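Clarnholm Bench Build: Gallery

Notes and pictures from the two-arm parts bench in the Clarnholm shared workshop. The build started in April and has stayed in the back bay since then, sharing a power drop with the lathe. The robot is assigned one job: take small printed parts and place them where a paper template says they go. Text is kept short. The full parts list, wiring notes and template files are on the project page.

The parts

All parts in the current set are printed in the same blue filament so that the color threshold in the vision code only has to be tuned once. Earlier sets used leftover spools and the detector lost the gray pieces against the table whenever the bay lights were off. The set is a mix of pegs, cylinders, small blocks and a disc. Layer height is 0.2 mm on everything. The short pegs are printed upright with a brim, and the brim has to be trimmed clean or the peg leans.

Part files carry the Tokitz prefix, after the folder they were first saved in. The current revision is Tokitz 2.

The template

The sheet is plain white paper from the office printer, trimmed by hand. Outlines are drawn to the part footprint plus clearance. Paper was chosen over an engraved board for cost and speed: a changed layout can be on the table in a couple of minutes. It does slide. Tape at the corners works but lifts after a day or so, and the next version will probably go on a thin magnetic backing.

The layout is split into separate outlined areas so that each can be run as its own task. A fault in one area then does not force a reset of the whole sheet.

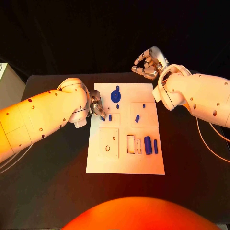
Template run, view from the head. Left gripper over the small rectangular area, right hand held clear of the sheet.

The left side carries a gripper and the right side carries a hand with four fingers and a thumb. The mismatch is deliberate. The gripper is repeatable on blocks and pegs, and the hand is there to test grasps on the disc and the thicker cylinders. Both run from the same planner, called Bristen in the code, with a separate grasp table for each end. The planner treats the space over the sheet as shared and lets one side descend at a time - slow, but no collisions since the rule went in.

Motion settings

Approach speed over the sheet is capped at 80 mm/s. Free travel above the table runs at up to 400 mm/s, dropping to the lower figure once the wrist enters the sheet volume. Higher approach speeds were tried and the pegs fell over from table vibration before anything touched them. A stiffer table would help more than further tuning.

Grip force on the left side is set per part. The right hand has no force reading at the fingertips, so closing is done by motor current, which drifts as the motors warm up. Run the warm-up cycle first. If the hand has been idle over lunch, run it again.

Run log

The log stands at 279 attempts with the present template. An attempt is one part, from first approach to release. The most common fault is a cylinder tipped on release and left lying on its side. Second is a part released on the outline instead of inside it. Both are logged as failures even when the part can be nudged into place by hand.

The vision side handles an upright cylinder well. A tipped one is harder, as the long axis has to be estimated before the wrist angle is chosen, and the estimate is poor when the part points nearly toward the camera. The Pandey branch has a fix for this that fits the outline in two passes. It is not merged yet.

Still to do

Cable routing on both arms. The loops are long enough for full reach and too long for everything else - clips are printed but not fitted.

Magnetic backing for the template.

A shade for the bay lights. Warm light shifts the white balance and the threshold has to be reset after dark.

Recheck the head camera mount. It was shimmed with card in April and the card is still in there.

Template and part files are free to copy for non-commercial use. Please keep the revision number in the file name.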